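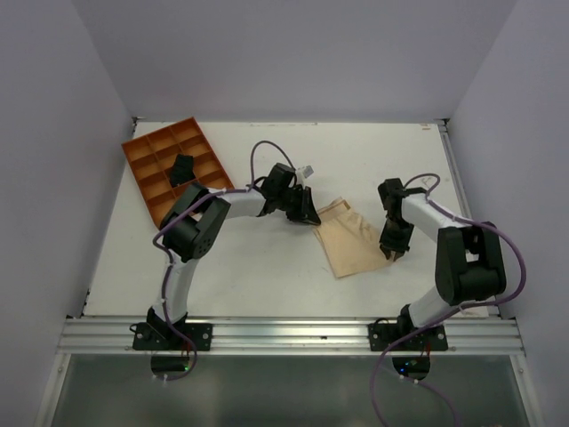
# The compartment tray will not save your sock drawer

Home Archive House Kitchen Search

5 min read

I have been promised an orderly drawer so many times now that I flinch when somebody says the word "system." The latest promise came from Gernora, who will sell you a shallow tray with a grid of little cells for 14 dollars and who would like you to know that it has 2,572 reviews. I read a good number of those reviews. Most were written the day the tray arrived, which tells me it fits in a drawer and has a nice color. I'd believed that much already.

What I wanted to know was what the thing looks like in week six, and I couldn't find a review that covered it. So I bought one and kept it going for six weeks, and this post is about that.

## What the grid is supposed to do

The idea is simple and I don't think it's stupid. Small soft things (socks, handkerchiefs, the cloths I use on my glasses) spread out to fill any flat space you give them. Put walls between them and they stay where they are. You open the drawer, you see everything at once, you take the one you want, you close the drawer and feel like a person with a pension plan.

The trouble starts with the cells. They're a fixed size, and that size was picked by someone who has never met my winter socks. A thin dress sock rolls up and drops in nicely. A hiking sock has to be forced, and once it's forced the roll swells back up and leans on its neighbors. After a few days I was skipping every second cell to leave room for the bulge. By then I had a tray that held half of what it claimed and took up the whole drawer.

I could have moved the thick ones somewhere else. Every organizing article tells you to do that, and every one of them assumes you have a somewhere else.

## Folding is the part they leave out

My other complaint is that the tray gets all the credit for work you do yourself. In the catalog pictures everything is standing on its edge in a tight little packet. The tray didn't do that. Somebody stood there and folded, and would have to stand there and fold again after the next wash.

I timed myself one Thursday evening, with the radio on and no distractions. A basket of clean laundry, small stuff only, took me 74 minutes from start to finish. That was sorting, folding, rolling, putting each thing in a cell and taking it out again because it belonged one cell over. The same basket, before the tray, took me as long as it takes to tip a basket into a drawer.

I know it gets faster. I did get faster. By the end I'd stopped refolding the ones that came out lopsided, and I'd quit caring whether the gray ones were near the other gray ones. Some of that was skill and some of it was surrender, and I couldn't tell you the proportions.

The bigger cloths are worse. A dish towel folded down small enough for one cell is a brick, and if you fold it looser it rides up over the walls. I tried laying a few across two cells at once, which works until you need whatever is underneath. A tray of small cells is a poor home for anything larger than your hand – I'd have saved myself some time by admitting that in the store in Ustcombe, where I stood pushing my glove into one to see how it sat.

Take the orange tray at the back of the table. It has all those walls, and the black fabric in it has just flopped over them and covered bits of several cells at once. Cloth does that. The dividers are too shallow to have an opinion.

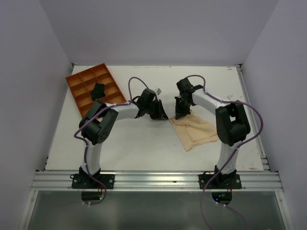 A reader in Ivudthorpe wrote to say I was using it wrong: the grid is for things that hold their shape, buttons and batteries and hair ties, and anyone who puts socks in it deserves what they get. The same message said that the tray had been in a hall closet there for two years and still looked the way it did on the first day.

I can believe the second part. Batteries don't go through the wash. If you never have to empty and refill a thing, of course it stays tidy. As for using it wrong, the box says "socks, underwear & more" on the lid, in large letters, and I'm inclined to hold them to it.

Still, I did try it the reader's way for the last stretch. I moved the tray to the kitchen junk drawer and put in fuses, picture hooks, the small keys, rubber bands and a roll of stamps. It has been fine. It's the first time I've known where the stamps are. I will report that with as much grace as I can manage.

## What I'm doing with the drawer

The socks have gone into two shoeboxes with the lids off, thin ones in the left, thick ones in the right. Nothing is rolled. Pairs get folded over once at the cuff so they stay together, and then they're dropped in. You can't see every sock when you open the drawer, and I haven't found that this matters to me at six in the morning.

The cloths are in a stack, folded in half and in half again. When I pull one from the middle the stack slumps and I push it back with the side of my hand. It took a second this morning.

Fernandes, the other brand that keeps turning up when I search for this stuff, makes a version with dividers you can slide along and refit, so the cells can be as wide as you like. It costs a good deal more. I've seen it called a game changer, and I have now seen that said about a lid rack, a vacuum bag and a kind of hook. I might borrow one if anyone in reach has it. I'm not buying another tray this year.

If you have one of the adjustable ones and you've had it longer than a month, I'd like to hear how the dividers hold up once there are thick socks leaning on them. Please don't send me a photo from the day you set it up.

Older post Newer post Back to House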